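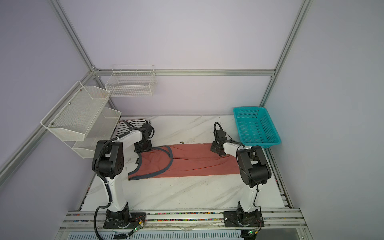 My Summer Tops Finally Fit In The Drawer, And All It Took Was Learning To Fold Them

I own a lot of tank tops. I didn't think I owned a lot, I thought I owned a normal amount, and then one evening in June I tried to shut my top drawer and a strap got caught in the runner and the whole thing jammed with me crouched in front of it in my pajamas. It took a butter knife to get it open again. The strap didn't make it.

So I did what I always do when the house defeats me, and made a project out of it. For most of the summer I've been folding sleeveless tops. Striped ones, plain ones, ribbed ones, the ones with the skinny straps that slither off any hanger ever made. I've folded them on the bed, on the ironing board, on my knees in front of the TV. And I have opinions now!

First, the surface. The bed is a terrible place to fold, and I say that as somebody who did it there for twenty years. The comforter gives way under your hands and every crease you press just bounces back up at you. A tabletop is so much better. Anything hard and smooth will do, with enough room that the arm openings can lie flat and you can see what shape you've really got. I moved the whole operation to the kitchen table and my folds got neater that same night, before I'd changed one other thing.

Now, the long fold. A sleeveless top is a funny shape, wide at the bottom and then all curves and cutouts at the top, and if you start by folding it in half from hem to straps (which is what I'd always done) you end up with a sort of wedge. Start the other way. Lay it flat, smooth it out, and bring one side over so the armholes meet. What you have then is a long strip, and a long strip is easy. Fold it up from the hem in halves or thirds, depending on how deep your drawer is.

If your top has a contrasting trim around the openings, you're in luck, because that trim is the best guide you'll ever get. Line up the edge on one side with the edge on the other and the rest of the fabric more or less follows along. Plain tops with no trim take me twice as long. I've started buying the trimmed kind on purpose, and I'm aware that's a silly way to shop.

Stripes help too, but they're bossy. When a striped top is folded straight, the lines run level across the little packet and it looks like something from a store. When it's off by a finger's width, the lines tell on you. I refolded one of mine four times one night and then ate a bowl of cereal standing up, looking at it.
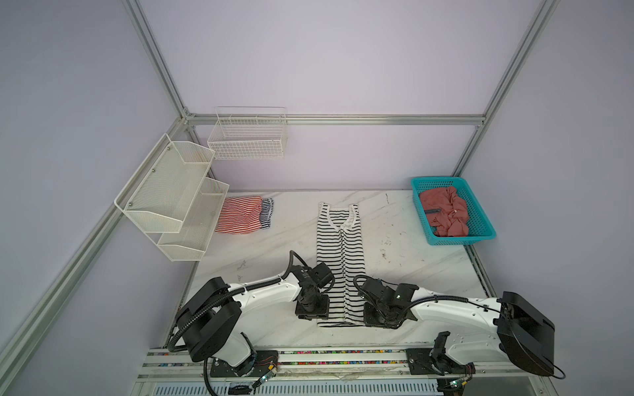

Tops with buttons down the front deserve their own paragraph. Do the buttons up first. All of them, or at least the top and bottom ones, or the two fronts will wander away from each other the second you move anything. Lay the top face up, get the placket running straight down the middle, and then take hold of the hem at both corners and give it a gentle tug toward you. I skipped that tug for years! It pulls out the little ripples that build up around the buttonholes, and it squares off the bottom edge so your first fold has something to line up with. Then turn the whole thing over and fold the sides in toward the back, so the buttons end up on the outside of the packet and don't dent the fabric.

Skinny straps get tucked down onto the body of the top before the last fold. Leave them loose and they'll find the drawer runner. Ask me how I know.

Then there's the question of where the unfolded stuff goes while you work, and for me that's a basket. I was using a canvas tote, and everything at the bottom came out looking like it had been chewed. In July I drove out to the Stadard, the big home store on the Rimham road, and bought 2 plastic baskets with holes in the sides, small enough to sit on the table next to me. One is for things waiting their turn, and the other holds the rags and oddments that aren't going in the drawer at all. I crumple things into the first one without a second thought – it's a waiting room, it doesn't have to be pretty.

I've also got a couple of wire baskets up on the wall now, the white mesh kind, for socks and the cleaning cloths. I wasn't sure about them. A sweater would be a mistake in there, the wire leaves marks on a soft knit, but for small stuff I love being able to see what I have without digging.

As for the drawer, I line the packets up on their edges, like files, and I can fit 21 tops in a space that used to choke on half that. There's an old Pereyra dresser in our bedroom that came with the apartment when we moved to Uvham, and its drawers are only so deep, so for that one I fold the strip in 3. In the deeper dresser down the hall, halves are fine and the packets stand up better.

It takes me most of a podcast to get through a full load. The striped ones still go last, when I've warmed up, and the one with the broken strap is in the rag basket waiting for me to decide if I can sew.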